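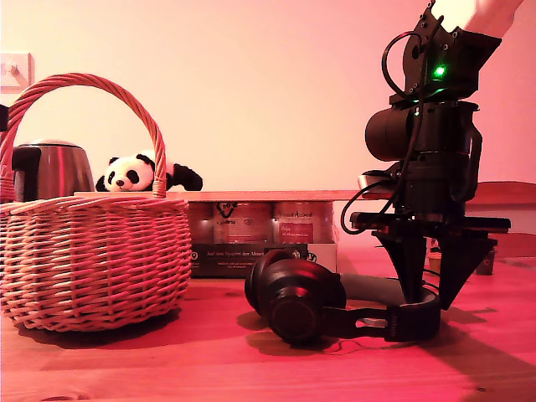
2024-07-27
By Sveva Greco

So for our share-house project, Belmiro Aguiar and I picked the most crowded table we know and asked what colour light does to clutter. We started planning back in May and called it Skoltaline. 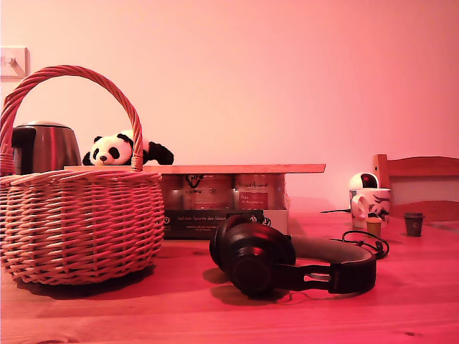

Pink was my favourite by far! The wicker basket goes all rosy, and the panda still reads as black and white (sort of).

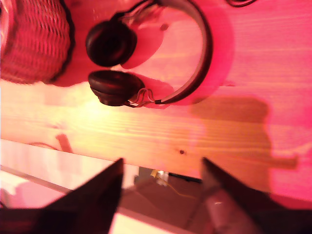

Headphones and basket under pink light.

Black things were easiest to pick out, so the headphones won both our lists. Belmiro reckons the kettle came second, but I'd say the basket, mostly for that big handle. We asked 24 classmates too and 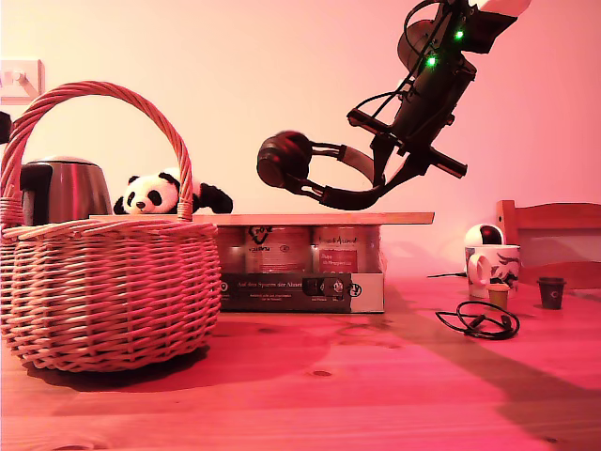 only five of them agreed with him.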